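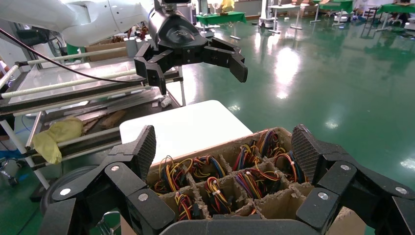
The wires came from Pereyra in boxes divided by cardboard, one bundle to a compartment, and my mother sorted them. She had done it for eight years when I started beside her. I was out of school and had told everyone it was for the summer.

The job was simple to explain. You took a bundle out of its compartment, looked at the connectors, checked that the zip ties were tight, and put it in the plastic tray. When the tray was full you pushed the cart to the next room. When the box was empty you folded it flat and leaned it behind the rack. A full order for Womix was 3,088 bundles.

"Don't pull on the red one," my mother said the first morning. "Everybody pulls on the red one."

I pulled on the red one. The whole coil opened in my hands and I spent a quarter of an hour trying to get it back the way it had been. She let me try. Then she took it, turned it twice around her fingers, and it was a bundle again.

The boxes went back and forth between the supplier and us until they wore out. The edges tore and went soft like old cloth. My mother preferred the worn ones. She said a new divider caught the wires and scratched the backs of your hands, and she showed me hers.

We didn't talk much while we worked. She liked to empty a box from one side to the other, a column at a time, and I took whatever was on top. At lunch we sat on the loading step and ate rice out of the same container. She asked what I was going to do in September. I said I was thinking about it. She said thinking was fine.

## The Tekedau order

In August the office took on an order from Tekedau, and it was due before the Womix order was done. They brought in two extra tables and asked us to stay late. The first night we finished 747 bundles. My mother wrote the number on a strip of masking tape and stuck it to the end of the table. I had never seen her write down a number before.

Around nine I dropped a tray. It landed flat on the green floor and the bundles jumped out and slid in every direction, some of them under the rack. I got on my knees. I thought she would say something about how tired I was, or how careless. She got down on the other side and started reaching for the far ones.

"I did this with a whole cart once," she said. "Your father was waiting outside in the car. I was so late he thought I had left by the other door."

"What did he do?"

"He went home. I took the bus."

She had never told me that. She laughed about it, down there on the floor with a handful of blue and yellow wire, and then she checked every tie again before she put the bundles back in the tray.
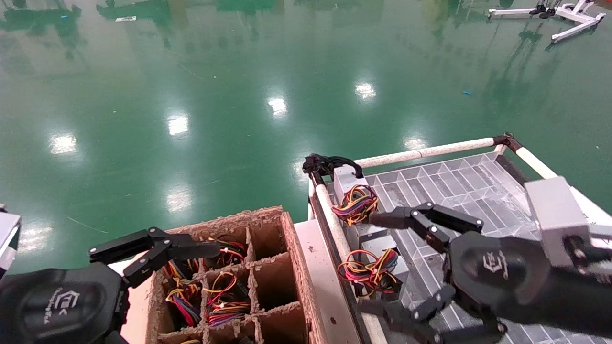
## September

I got the letter from the college in Vudora on a morning when we had both slept badly. I put it in my back pocket and took it to work. I meant to tell her at lunch, but it rained and we ate inside with the others, and there was a conversation going about someone's roof.

So I told her at the table. I said they had taken me and the bus left on the eighth.

She had a bundle in her hand. She looked at the connectors and put it in the tray, then took out the next one.

"You'll need a coat," she said. "Not that gray one."

We worked until the right side of the box was empty. She moved over a little so I could reach the rest.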